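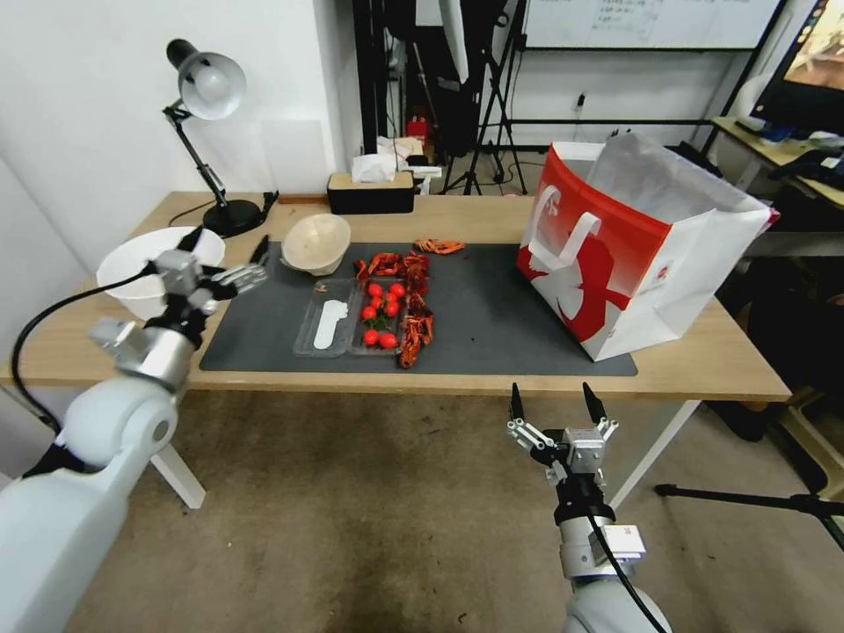
Surely the tomatoes should go in last, was the first comment to come back from Kukamton on the draft packing order, as they bruise if anything heavy lands on them and the crayfish have sharp bits all over.

Merness bench notes, 2023-06-30

Fair point about the bruising. My answer is that in the two-compartment container the tomatoes have a side to themselves, so nothing should be landing on them in the first place. The trouble is at the divider. Crayfish don't stay where you put them. The legs and antennae hook over the edge of whatever is next door, and if the tomatoes are already in they get dragged about when you try to straighten things up. I've left the order as it was for now (tomatoes, crayfish, spoon) and put a query next to it.

Layout for the cold lunch on the long desk: dark grey mat down, container in the middle, crayfish to the right of it, paper bag at the right end. Beige bowl at the back. Big white bowl off to the left for rinsing and scraps. Lamp stays at the back left and the tissues stay at the back. The red and white bag keeps its liner in, with the top of the liner pulled up so it can be found without looking for it.

Things that came up:

The desk lamp is better for judging the tomatoes than the ceiling lights. With only the ceiling lights on, a soft one looks much the same as a firm one. Stalks stay on if they came on. Kukamton take theirs off, and we should settle on one way before the Stomance write-up.

The crayfish want laying in a line, tails curled the same way if you can manage it. Tipped out in a round pile they tangle, and you end up lifting three when you wanted one. A line takes longer to set out – I allowed 15 minutes for the whole desk and went over – but it saves the time again when you come to pack.

Spoon. I don't like it sharing a compartment with food. It slides under things and the handle ends up greasy. A tray of its own is better.

The Ametepe trays are fine for weight but the rim is too shallow for anything with claws. A lid won't sit down flat over a whole crayfish unless it goes in belly down with the claws folded forward. I'd like to try the deeper version, which adds 25 mm. The quantity on the order sheet is 600 g of crayfish, and I think that is too much for one bag once the liner has been folded over.

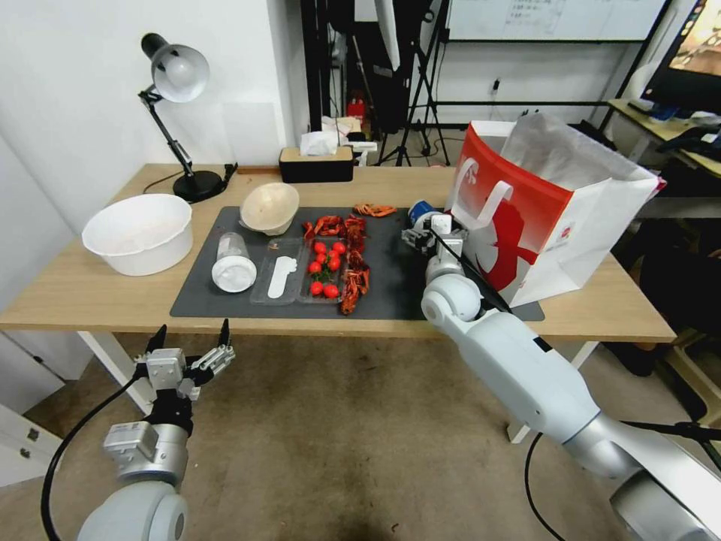
Cold lunch items on the mat, spoon in a separate tray, basin off to the left.

The clear cup is for the dressing. Stood upright at the front it is the first thing a sleeve catches, so the sheet will say to keep it towards the back until it is needed. I haven't decided whether it goes in the bag or is handed over separately. It would need a lid either way.

The basin needs a proper scrub between sessions and not just a rinse. There is a white film on the inside that hides bits of shell. Washing soda has worked on the other one. Keep it off the mat, as the mat holds the smell of anything spilt on it and takes ages to air.

Bag: line it, stand it up, pull the handle forward, heavy container in first and flat. The tray with the spoon goes on top. If the liner is crumpled down inside, the container catches on it and tips.

Still to do:
Ask Ametepe about the deeper trays and matching lids.
Reply to Kukamton about stalks and the packing order.
Try the crayfish first and the tomatoes second, and time both.
More paper bags, same size. Only a few left in the cupboard.
Cut the crayfish weight on the order sheet.
New bottle of washing soda – the tub under the sink is nearly out.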